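Laptop charger died at month 13, repair or replace?

gusthorpe_88
So my charger gave up in April, one month out of warranty of course.

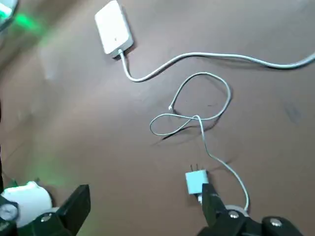

Emier wants 83 dollars for a new one plus shipping, and the local shop (Nostov, over by the bus station) says they'll try a repair for less but can't promise anything. I only use the laptop for email and my recipe files. What would you do?

tapeworm1081
Replace it. I wouldn't mess with anything that plugs into the wall – too much risk to save a few bucks.

Gavrila_fan
Disagree! Nostov put a new cord on mine two years ago and it's still going. Did you try a different outlet first? Mine was "dead" for a week and it was the power strip lol

gusthorpe_88
Yep, tried the kitchen and the bedroom. Nothing.

tapeworm1081
One good repair doesn't mean much. My cousin's got hot enough to leave a mark on the desk.

marblecake
Check the used listings before you pay 83. Just match the wattage and the plug, and skip the super cheap no-name ones.

Gavrila_fan
Ok, I'd go with that over a new one. Still think the repair is fine though.

gusthorpe_88
Going to call Nostov tomorrow and ask if they sell used ones. Will post what they say.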